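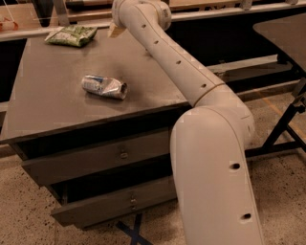 Can shared kitchen rules work without one person becoming the police?
Posted in Shared Living, December 1, 2025

Hello to all. I live since July in a shared apartment on Bergeron Street, five people, one kitchen, one living room. English is my third language, so please excuse if something sounds too strong.

My problem is with the small trash. I do not mean the big bag, we have a turn for this and it works. I mean the things that stay on every flat place: the empty can, the bag of chips with a few crumbs, the cup with a tea bag inside. Each thing is very small and it would be silly to knock on a door for it. But in the evening the surface is full, and the person who wants to put down groceries must clean for the others. Most often this person is me, as I come home at an hour when everybody else has finished eating.

I tried two things. First I wrote a message in our group. Everybody put a thumb up and for perhaps a week it was better. Then I stopped cleaning at all, to see what happens. The result was that we got ants, and I was the only one who was bothered by the ants.

I also looked at an app, Lindari, where you divide tasks and get points. It seemed to me childish for adults who pay rent, but maybe I am wrong. Does someone have a system which lasts longer than a few weeks, and where I do not need to remind the people all the time? We each pay 700 a month and I do not want to move out for a question of cans.

Posted by: thirdshelf_left

I have lived in shared houses for a long time, in two countries, so I will answer with what stayed and leave out what we tried and dropped.

Look first at where your trash can is. In my second house it stood under the sink behind a door, and the recycling was down on the street. People ate in the living room. So a can had to travel through the hall, then wait near the sink, then go down the stairs. Of course it stayed on the furniture. We bought one open bin for cans and bottles and one small bin with a lid, and we put both beside the door of the living room, on the way out. It did not look beautiful. It removed more than half of the mess in the first days, and we had no discussion about it.

Second, decide on one surface that must be always empty. If you ask for "a clean kitchen," each person has another picture in the head. We chose the counter to the left of the stove. Everything that was found there could be moved by anybody, without asking, into a plastic box on the floor. The box was emptied on the evening before the trash collection. Food that was open went directly in the trash. After this we added a second surface, and there we stopped, because with three it began to feel like a hotel.

Third, about the ants. Rinse the cans. Sweet drinks are the worst, and an empty can which was not rinsed is enough for them to find the way. Wipe the path with water and a little vinegar, and close the snack bags with a clip or put them in a jar. If they come through the window frame, you must tell the landlord, this is not your job.

About the app I cannot say much. A roommate of mine used a similar one and she was the only person who ever opened it.

One more thing that I learned late. The group message is a bad place for this subject. In the chat everybody thinks that you speak to another one. We began to eat together one time in the month, something cheap, and at the end we talked for ten minutes about the house. There it was possible to say "I am tired of the cups" and a person could answer with his own complaint. Mine was that I left my hair in the shower, and I had no idea.

Posted by: oldkettle26

Just buy less snacks

Posted by: marmot_on_rent

I agree with the bins by the door, we did the same in our place near the Malura bus stop. I would add that somebody should be named for emptying them, or you will only have the same problem in a bigger container. We change every week, with a clothespin which moves along a list of names on the fridge. A paper list is better than the phone because visitors see it too, and it is a little embarrassing if the pin stays on your name.

Also put a limit on common money before you buy anything. We agreed on 5 per person each month for bags, sponges and soap. One roommate had bought a very expensive Flurico bin and wanted that we divide the price, and this argument was longer than all the arguments about trash together.

Do not repeat the experiment where you stop cleaning. You had to live in it also.

Posted by: halfpast_laundry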